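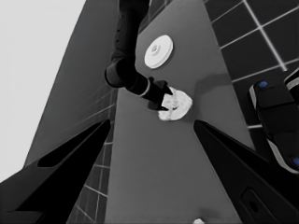
April 18, 2022

I was in the courthouse in Ternness again this morning, in the public seats. The room was colder than the last time and I kept my coat on. It is the second week of the trial about the fire at the Mollomard warehouse, and I promised myself to write down each day I attend, also when little happens.

Today little happened until eleven. The lawyers discussed one page of the fire report, number 157, which was missing in the copy of the defense. The judge was patient with them. She sent a clerk to make new copies and we all waited. I ate half of my sandwich in the corridor, although I was not yet hungry. 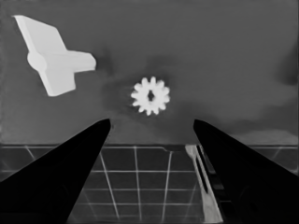 After the break the accused man was asked about the night in August. He speaks very low. He said he had the key because he worked there for 27 months, and that he gave it back. The prosecutor asked to whom. He did not remember. I looked at his hands when he answered, but I learned nothing from them.

Then came the question of the money. A payment of 3,762 dollars went to his account from the Jeon company, two days after the fire. His lawyer says it was unpaid wages. I find this possible. I was once paid very late myself, and I also had no paper to prove what it was for.

On the bus home to Wilten I talked with the woman who sits always behind me in the court. I told her that I could not decide if I believe him.

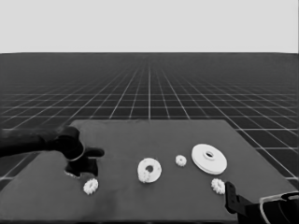 She answered that it was not my job to believe him or not, and that the jury would have the same trouble with better chairs. She thinks the key is more important than the money, and that the night guard must explain why he did not write it in his book.
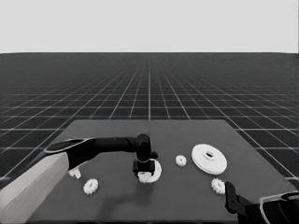
I thought about the guard while I cooked. He is called for tomorrow at 2, so I can do the shopping first and take the later bus. I must look up the word "arraignment", which I heard again and wrote down with three different spellings. Also I should bring a pencil, the pen makes a noise.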